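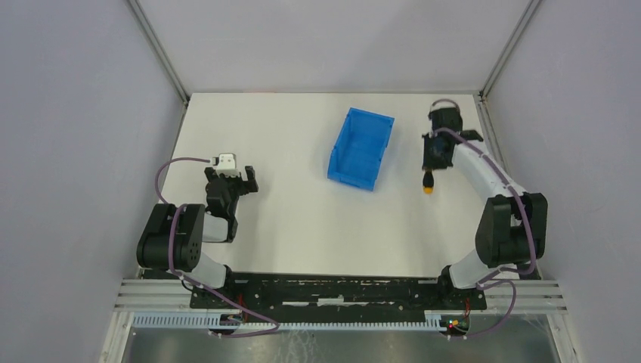 Two-arm cell loses grip after a protective stop
Dreltbridge Automation Forum > Faults and Safety

arvid_ekstrom
20 Jun 2026
Hello all. We have a cell with two arms on one mounting plate, Drutier controller. When the right arm makes a protective stop, the gripper opens by itself after up to 13 seconds and the tool falls. This happened 7 times in 47 stops. Last time my colleague Noemi had her hand near the bin. She was not hurt, but I have switched the cell off.

d_escobedo
Sounds like a worn cable. Check where it bends at the elbow joint.

arvid_ekstrom
I changed the cable already, the fault is the same. The tools are slim, with a long metal shaft, and the fingers hold only the handle end. 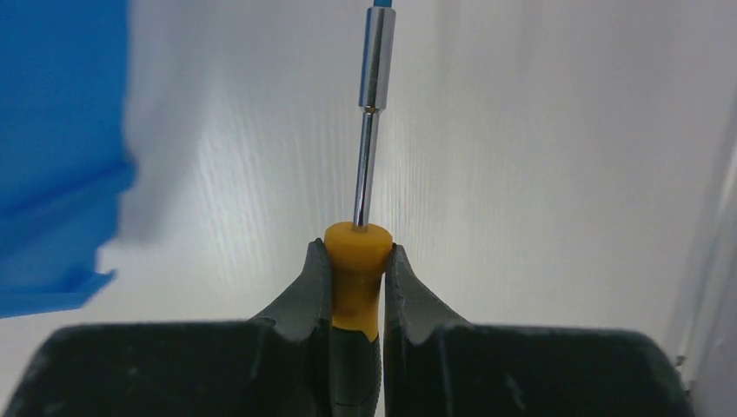
If the grip force drops even a little, the shaft tips over first and then the whole tool goes down. With short parts I have never seen it.

birdie_ro
Look at the hold timeout in the gripper settings. On ours at Culmont it was set to release after a stop. Set it to keep force.

d_escobedo
I don't agree. If it keeps force and a finger is caught, how do you get it out? Release is the safer choice.

birdie_ro
Then you need a manual release button – not a surprise release.

alaric_okafor
Birdie is right on this. Also write the change in your risk assessment before anybody goes back in.

arvid_ekstrom
Timeout was on. I will test tomorrow with the door closed.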